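4.2 Sorting losses in small molded goods

Farm customers judge recycled plastic by the post, and a post is a forgiving object. It can be gray or a little lumpy, and the cattle don't write in to complain. Kitchen goods get no such mercy, so we took the second half of our feedstock from household items, which arrive at the Ostby sorting line in every shade a design department ever approved.
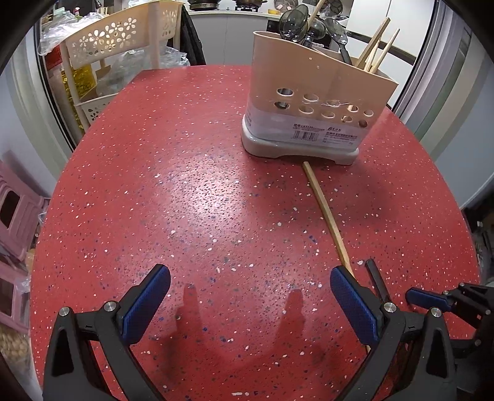 Figure 3. Pinkish plastic utensil holder on a speckled red tabletop.

The trial ran for 12 weeks and took in 2196 kg of mixed household plastic. Of this, 466 kg was pulled out before shredding, mostly for stuck-on labels, metal inserts and one stubborn category the line crew logged as "mystery." We kept their term, having failed to improve on it. The remainder was washed, shredded and pressed into boards at Kostberg using the same settings as the farm film in Section 4.1.

Labels did more harm than color. A board pressed from badly washed flake looked perfectly respectable until it was drilled, at which point it split along the paper with some enthusiasm. A second wash cured most of this and also ate most of the savings. Color, on which we had spent two planning meetings, made no difference to strength at all.
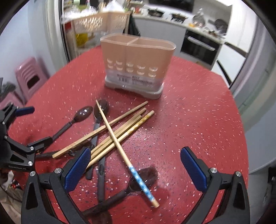 Ilir Radulović objected, on reading a draft of this section, that a second wash is only expensive if you heat the water, and that the Geagea plant had run a cold one since April without a single split board. We had heated the water. The cold wash was repeated at Ostby on a 300 kg batch, and the boards drilled cleanly, to the mild embarrassment of the authors. Costs in Table 5 are given for both methods. Stallmont, who supplied the heater, have been told.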